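Home > Owner Guides > Trulta Upholstery Extractor > Section 4

4. Setting Up for Your First Sofa

Welcome to the fun part! By now your Trulta is out of its carton and the hoses are clipped on (if they aren't, go back to Section 3). Set aside a free morning for your first sofa, and start with the back, where a beginner's mistake won't show.

1. Check the care tag under the seat cushions. W or WS means you're good to go. S or X means stop, and call us before any water touches the fabric.
2. Vacuum everything, dry, twice. Get right down into the seams with the crevice tool!
3. Fill the clean tank to the 55 oz line with warm tap water, never boiling.
4. Add one capful of Lehner Fabric Rinse and swirl the tank gently.
5. Lock the tank in place. You'll hear two clicks.
6. Test a hidden patch the size of your palm and let it dry fully before you go on.

CAUTION: Never run the pump with the clean tank empty. It will overheat and shut off, and you'll have to wait 39 minutes for it to reset.

If the test patch looks the same as the fabric next to it, you're ready. Squeeze the trigger on the push stroke, let go on the pull stroke, and keep the clear nozzle flat so you can watch the dirty water race up the tube (we never get tired of that).
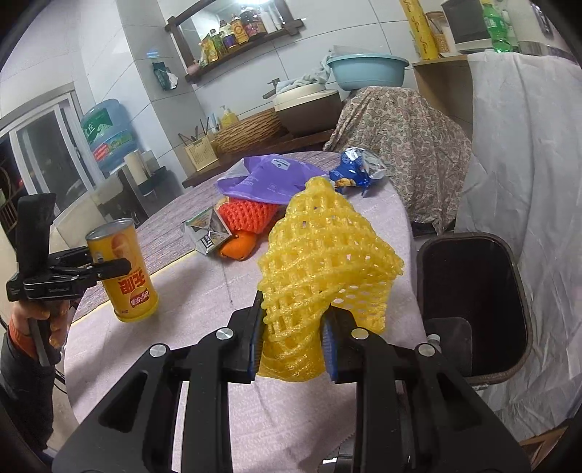 Anside Home Care – Owner Training Team

7. Work in strips from top to bottom, overlapping each one by an inch.
8. Go over every strip two more times with the trigger off. Dry passes are what keep a cushion from smelling musty.
9. Empty the dirty tank when the float rises. A three-seat sofa usually takes almost 61 minutes, start to finish.
10. Stand the cushions on edge with a fan on them overnight.

NOTE: Velvet and chenille need brushing while damp. Selina Schwaiger has a great walk-through in Section 6.

Stuck on a step? Ask for Vanderleia Cavalcanti on the owner line, any weekday before 4 p.m. She loves a tough stain!

Related sections
Section 5: Rinsing and Storing the Tanks
Section 6: Velvet, Chenille and Other Pile Fabrics
Grirnstead Stair Nozzle: Fitting Guide

Contact us | © Anside Home Care | Back to top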